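Flikier opens shoe-packing collection to outside research groups

HELTEVTHORPE, 4/6/24

Flikier, the Heltevthorpe company that records handling work for people training robots, has released the first part of a collection of recorded examples in which a pair of robot arms works with shoes and their boxes. The release is called Truris and holds 923 recordings. Research groups can ask for access from today.

Each recording is one attempt at one job. An operator guides the two arms by hand controls from a desk beside the table, and the system stores the arm positions, the state of the grippers and the pictures from every camera for the length of the attempt. A learning system is later given the whole set and trained to produce the same sort of movements on its own.

Shoes were chosen at the request of two warehouse customers who handle returns. A returned pair has to be checked, put back in its box and closed up, and most of that is still done by people. Shoes bend, laces get in the way, and a box with its flaps up leaves little room for a gripper.

"We had plenty of examples of arms picking up blocks and cups," said Sibusiso Makhubela, who leads collection at Flikier. "Customers kept asking about shoes. A shoe has a stiff end and a floppy end and you can't hold it any old way. We put the operators on it full time in the new year."

What is in the release

Wrist views. Small cameras at the grippers record the approach to the box. They move with the arm, so some images are blurred, and these have been left in. A system that has only been shown sharp pictures tends to do badly once the arm speeds up. 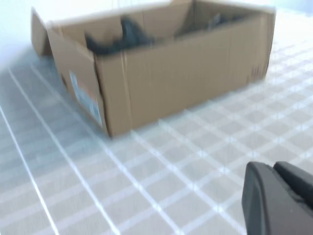

Fixed view. A further camera stays still and takes in the table, both arms and the box. It is timed to match the wrist views.

Written notes. Every attempt carries a short note from the operator giving the job and the result. Failed attempts are marked as failed and kept in a separate folder. There are 152 of them in this release.

All work was done on a gridded grey surface against a white wall. The box was moved and turned between attempts so that the system would not learn a single position. Operators worked in shifts of two hours with a change of job halfway through, which 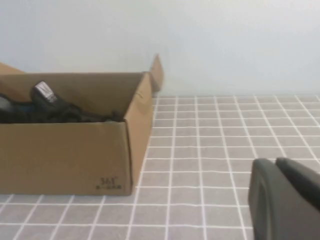

kept the pace steady over the day. Early sessions ran longer, and the recordings from the end of those sessions showed more dropped shoes and more hesitation over the box. Those sessions were recorded again in full.

Arnulfo Mosquera, who trains the operators, said new starters need around 110 practice attempts before their work goes into the collection.

"They get the shoe up fairly soon," he said. "Lowering it into the box takes longer to learn. You want the heel clear of the side and you have the other arm to think about as well. I ask them to go slowly and to finish the attempt even if it has gone wrong, as we can use that too." 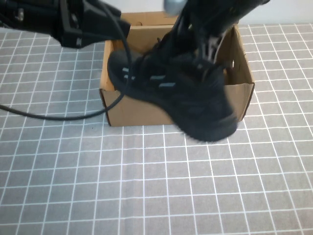
A black shoe held over an open box during the Truris work, seen from the fixed camera.

The recordings are checked twice before release. The first check is automatic and looks for missing pictures and gaps in timing. The second is done by a person, who watches each attempt from start to finish and compares it with the operator's note.

Flikier has also made a starter model available with the release, under the name Zulu. It was trained on the Truris recordings alone and is meant as a point of comparison for groups building their own. It is not offered for use in a working warehouse.
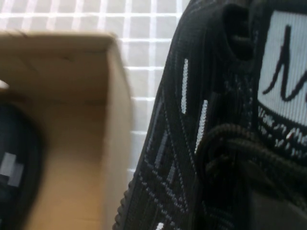

Close view of a knit shoe and an open box from a camera at the gripper.

A second part is planned and will bring the collection to 1398 recordings. It will add boots, sandals and boxes with separate lids. Groups that sign up for the first part will be sent the second at no further charge.

Access is free to universities and public research bodies. Companies pay a yearly fee. Requests should state the name of the group, the intended use and how much storage is available, and are normally answered within five working days.

About Flikier

Flikier records and prepares examples of handling work for robot training. It is based in Heltevthorpe, where all of its recording is carried out.

Press contact: Sibusiso Makhubela, Flikier, Heltevthorpe

ENDS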